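Plendelwood Cable Handling Project
Progress report to the Graltside Fund, second period
Prepared by Wiebke Stöcker, project lead

1. Where we are

The work in this period had two parts: continued trials on picking up and sorting loose cables, and a purchasing plan for the second half of the grant. The trials are on schedule. The purchasing plan is later than we promised in January, because one supplier changed its price list while we were comparing quotes. We now have final figures from both suppliers and ask the Fund to approve the changes in section 4.

2. Trials

We logged 153 trials in this period against a planned 150 or so. All of them used mixed cables of the kind that come back from offices in collection bins. Single cables laid out flat are no longer a problem for planning purposes and we have stopped spending time on them. The remaining work is on cables that cross over themselves or lie across other cables, where the gripper has to find a free end or a safe stretch to hold. 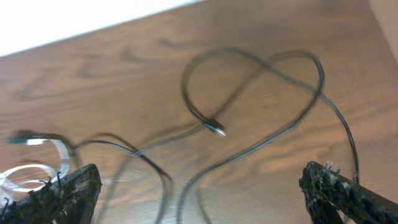

Wrist camera view of crossed black cable on the wood table, with a silver-tipped plug between the strands.

The wrist camera is the weak point. Its pictures blur when the arm is moving, and thin dark cable suffers most. At present we stop the arm before each picture we intend to use, which adds time to every trial. Slower approach speeds help a little. A camera with a shorter exposure would help more, and this is the main reason for the change we are asking for below.

Bundles of mixed cables are the second open item. The software tells light cable from dark without much trouble, but it often assigns a connector to the wrong cable when the loops lie close together. We have started labeling these cases by hand and expect to have 300 labeled pictures by the end of the next period.

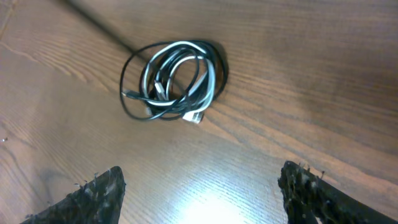

Black and light-colored cable in one loose bundle, connectors at several points in the coil.

3. Equipment and wear

The arm itself has needed no repair. The fingertips are a different matter. The original budget allowed for one spare set over the whole grant, and that was too low. The surface frays and collects lint, and we would like to change tips on a fixed schedule so that results from different months can be compared. Our working figure is one new set every 6 weeks.

We also looked at lighting. The table finish throws glare when the light is strong, and a matte table cover is cheap enough to come out of the consumables line. No approval is needed for that.

4. Requested budget changes

All changes are within the approved total.

Wrist camera: replace the present unit with the short-exposure model quoted by Diekmann. Berow quoted a lower price for a similar unit but could not commit to a delivery date, and its mount would have to be made separately.

Fingertips: buy 3 sets now, with an option on more at the same price.

Second arm: postpone. We had planned to order it in this period. Until the camera question is settled, a second arm would only give us the same blurred pictures twice as fast – the money is better held back. The camera and fingertips would be paid for from this line, and the balance stays in it.

5. Next period

Install and calibrate the new camera, if approved. Repeat a share of the earlier trials with it so that we have a direct comparison. Finish the hand labeling. Get a fresh quote for the second arm, including service and training, and send it to the Fund with our recommendation.

Diekmann is holding its camera price until the end of next month, so an answer before then would be appreciated. Both quotes are attached.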